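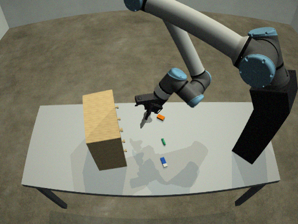 *Robot arm, wooden cabinet and orange block. Computer rendering.*

# The Long Goodbye to a Ferry

I went to see *Nurine* at the Qian, the old single-screen theater down by the river in Bovell, on a wet night in April when I would have gone to see almost anything for the sake of a dry seat and a bag of popcorn. It runs 182 minutes. My companion (a patient person, but one who likes to be home by ten) looked at the poster, looked at me, and bought the large soda anyway.

The story is easy enough to tell. A widow runs the last car ferry on a lake where a bridge is going up, and her two grown children come back to talk her into selling. They stay for a summer. The bridge gets longer, the line of cars gets shorter, and the three of them argue about money, soup, and what their father really said in the hospital. I know how that sounds! But there is such good humor in it, and such affection for people who can't quite say what they mean, that I'd stopped thinking about the running time before the first crossing was over. 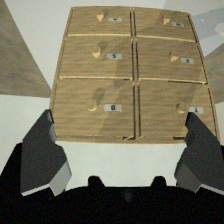
## A summer on the water

Much of the pleasure is in the crossings. There are 5 of them, each played out in full from ramp to ramp, and by the second you know the deck as well as you know your own porch. You know where the daughter goes to smoke and where the son goes to pretend he's on the phone. The camera stays put for most of it, so you find yourself watching the far shore, or a dog in a pickup, or the mother's hands on the wheel while somebody behind her is losing an argument.

The sound is lovely too. The engine has a knock that comes and goes, and the mother listens for it the way you'd listen for a baby in the next room. There's hardly any music, apart from one dance tune on a bait shop radio, and I was humming it all the way to the parking lot.
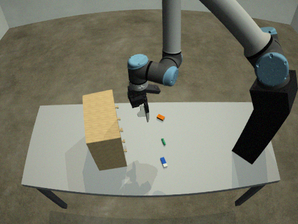
## Where it drags, and where it doesn't

I won't pretend it all works. The son has a business partner who turns up in the second hour with a briefcase and a good deal of explaining to do, and those scenes feel as though they wandered in from a brisker, duller movie. A dream about the father could go altogether. And the subtitles, on the print I saw, had a habit of arriving a beat early, which spoiled at least one joke.

Then comes the dinner. The whole family sits down outside with the bridge lit up behind them, and the mother tells a story about her wedding day that her children have plainly heard a hundred times. They start finishing her sentences, fondly at first and then a little cruelly, and she lets them.

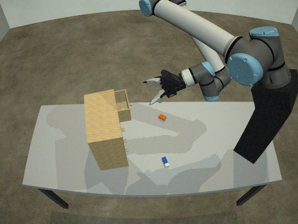 She waits until they've run out, and then she tells the part they haven't heard. I'm not going to give it away. I'll only say that the row in front of me, which had been rustling candy wrappers since the lights went down, went perfectly still, and that my companion reached over and took the rest of my popcorn without a word.

Werkix, the small distributor that picked the film up, is sending it around to single-screen houses before it goes anywhere else, with an intermission for theaters that want one. The Qian did, and I was glad of it, partly for the obvious reason and partly for the talk in the lobby, where strangers were already taking sides over whether she ought to sell. Bring a sweater, and eat something first. The Bovell run has been held over for 3 more weeks, and I expect I'll go again.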